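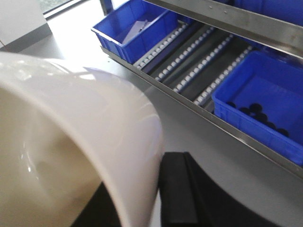
Figure 1. Blue plastic bins on the sloped steel shelf, next to the gray work surface.

Project Report: Does a Tilted Shelf Make Packing Any Faster?
Rafail Bakalis
December 6, 2019

Background

The packing bench in the teaching workshop has always had a flat shelf, and people have always complained about it. You reach over the front of a bin, feel around in the back, and come up with the wrong size of washer. My project asked whether tilting the shelf toward the packer would help. My advisor called this "a modest question," and I have chosen to take that as praise.

Setup

The rack is stainless steel, with a front rail that forms the lower lip of the shelf and a wide crossbar above. I borrowed the layout from the Medden bench down the hall, which is older than I am and better liked. The parts list came from Pelletier, a kit we pack every May for the first-year course. Each kit goes into a paper bag, and each bag is checked against the list by whoever lost the argument.

Method

Two packers took part, both classmates, both paid in coffee. They packed kits from the flat shelf first and then from the tilted one, 105 kits in each arrangement. I timed every kit from the first reach to the folded bag. Dropped parts were picked up on the clock, a rule that became unpopular quickly.

Results

Both packers were faster with the tilted shelf. The slower one improved more, and would like it recorded that she was only slower because of the stool. Wrong parts in the bag went down as well. We handled almost 400 loose washers by hand while restocking, a step I had left out of my plan and out of my schedule.

Problems

Everyone did the flat shelf first, so some of the gain is probably practice. I noticed this while drawing the graph. A steeper angle might work better or might put the washers on the floor; I tested one angle only.

Next steps

Swap the order, find new packers, and buy a better stool.

Contact: Nikar Workshop Office | © 2019 Soleck Student Projects | Back to top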